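Ticket 1094 : le bras gauche ouvre la pince quand ça lui chante
Projet : Ostach, cellule à deux bras
Ouvert par : Mirela Tavares
Assigné à : Gervásio Toledo
Priorité : haute (passée de « moyenne » à « haute » par la demandeuse, deux fois)
État : en surveillance

Description
Pendant la tâche de pliage du tissu rayé, la pince gauche s'ouvre toute seule au moment du levage. Le bras droit, consciencieux, continue de tirer. Le tissu part à droite, le bras gauche termine son mouvement avec la dignité de quelqu'un qui plie du vide, et le superviseur enregistre l'épisode comme réussi. C'est ce dernier point qui m'a fait ouvrir le ticket.
Journal côté contrôleur :
[cycle 476] GRIP_L consigne=fermée retour=fermée
[cycle 476] GRIP_L perte retour position
[cycle 476] GRIP_L repli sécurité : ouverture
[cycle 476] TÂCHE terminée, statut OK
J'aime beaucoup la quatrième ligne.

Commentaire, G. Toledo, 9 h 40
As-tu essayé de redémarrer ? (Le formulaire m'oblige à poser la question.)

Commentaire, M. Tavares, 9 h 52
Oui. Le formulaire peut être rassuré. Même comportement après redémarrage, au huitième cycle cette fois. Tissu recentré à la main, même programme, vitesse nominale.
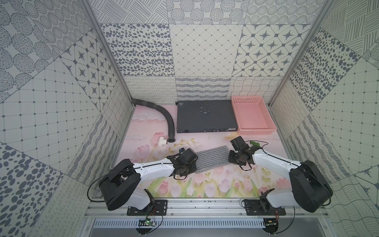
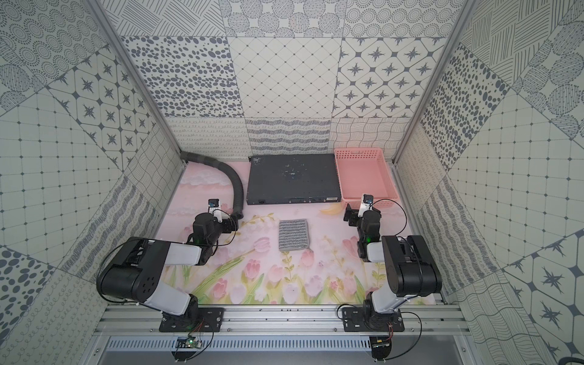

Cellule Ostach, les deux bras et le tissu rayé entre eux.

Commentaire, G. Toledo, 11 h 15
Trois pistes, par ordre de paresse croissante :
1. Le câble du poignet gauche. La boucle travaille à chaque rotation, je parierais sur un faux contact.
2. Le micrologiciel de pince, mis à jour en avril par Hiten. Notes de version : « améliorations diverses ».
3. Le repli de sécurité lui-même. Ouvrir en cas de perte de retour, c'est très bien quand on tient un doigt. Quand on tient une charge en l'air, ça se discute.
Peux-tu inverser les câbles gauche et droit, cellule hors tension ? J'insiste sur « hors tension », pour des raisons historiques.

Commentaire, M. Tavares, 14 h 05
Câbles inversés, hors tension, porte consignée. Le défaut est passé à droite. C'est donc maintenant le bras droit qui plie du vide, avec nettement moins de grâce.
Environ 1333 pertes de retour dans l'historique, presque toutes trop courtes pour déclencher le repli. Elles étaient classées en « info ». Pas une seule alarme.

Commentaire, G. Toledo, 14 h 20
Câble suspect mis au rebut, avec une étiquette « HS » pour que personne ne le remette dans le tiroir des câbles « sûrement bons ». Remplacement commandé chez Meireles. En attendant, prends celui de la cellule Polwood, ils ne s'en servent pas cette semaine. Je les préviens.

Commentaire, M. Tavares, 16 h 30
Câble Polwood monté, pas un défaut depuis. Polwood, en revanche, vient d'ouvrir un ticket.

Reste à faire
- Perte de retour : passer de « info » à « alarme » (Gervásio)
- Statut OK seulement si les deux pinces confirment la prise (Mirela)
- Fixer le nouveau câble avec plus de mou au poignet
- Rendre le câble à Polwood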